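Accueil > Rencontres > Notes des intervenants
Rubrique : Petite enfance et jeu

Merci d'être venus ce matin. Je parle lentement, le français n'est pas ma première langue, alors arrêtez-moi si une phrase est obscure.

Mon sujet est le prêt de jouets. À Vollville, notre ludothèque a ouvert en mai avec 32 familles inscrites. Nous avons maintenant presque 813 prêts dans le registre. (Pause. Montrer le registre.) 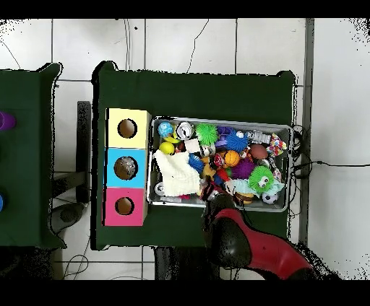

Trois boîtes trouées et un plateau de jouets sur une table à nappe vert foncé

Les parents me demandent souvent quel jouet est le meilleur. Je réponds par une autre question : avec quoi joue-t-il déjà à la maison ? Un enfant peut passer une matinée entière avec une balle et une boîte trouée.

Le prêt dure sept jours. Au début c'était plus long, et les retours étaient difficiles. Mon collègue Sipho Kekana a proposé de téléphoner la veille, et cela marche mieux que la lettre.

Pour les pièces perdues, nous ne demandons pas d'argent. (Ici, raconter l'histoire du puzzle de Skidau, si le temps le permet.)

Ensuite, questions de la salle. Laisser le micro à Tshepo Maluleke.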